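Kinevthorpe's planner gets a proper pause button

February 7, 2024

I've been pestering the Kinevthorpe team for ages about their two-arm planning software, so I was chuffed when the new version finally landed this week. It's called Usanance 3 and, if you've ever tried to get two robot hands to share one small table without a punch-up, you'll want a look.

The big change is in how the arms take turns. The old planner worked out a full path for each arm and then checked for clashes at the end, so one awkward elbow meant starting the whole thing again (I lost most of September to this!). Now both arms are planned together in short chunks, and the fingers get their own little planner running alongside.
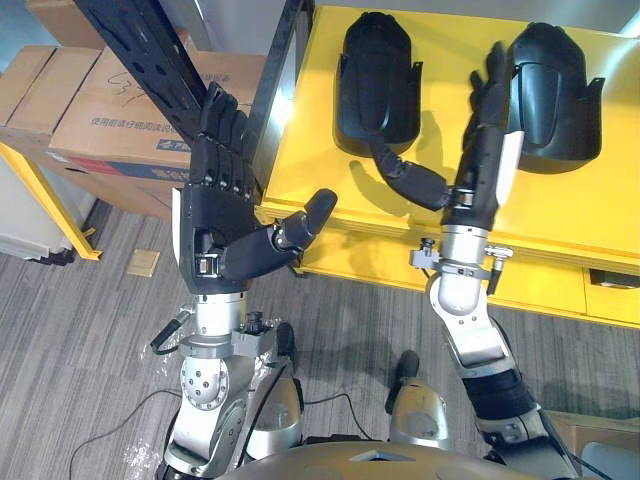 One hand at the yellow table, with two black moulded shells to work on.

Valter Pacheco, who wrote most of the new code, told me the fingers were the real headache. "An arm is easy, you know where it's going," he said. "A thumb has opinions." His fix was to run the hand controller at 1000 updates a second and let the arm planner tick along more slowly behind it, which sounds backwards to me but there you go.

My favourite bit is the pause. You can stop a job halfway through a grasp, change the target in the editor and carry on from there, and the hands keep their grip settings while you dither. There's also a replay window that lines up the wrist camera, the head camera and the joint readings on one timeline. I've wanted that for years.

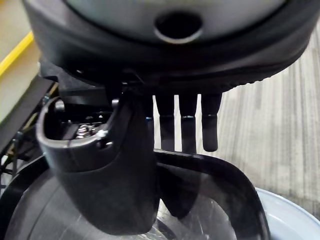 It isn't all rosy. Arūnas Bite at Plomstead has been trying the early builds and reckons the replay window gets sluggish once a log goes past 2000 steps, and the manual still has whole pages left over from version 2. Old Kinoshita plug-ins won't load either, so hang on to your previous install if you rely on those.

The update is free if you've already got a licence, and you'll need 9 GB of disk space. A fix for the slow replays is next on Valter's list.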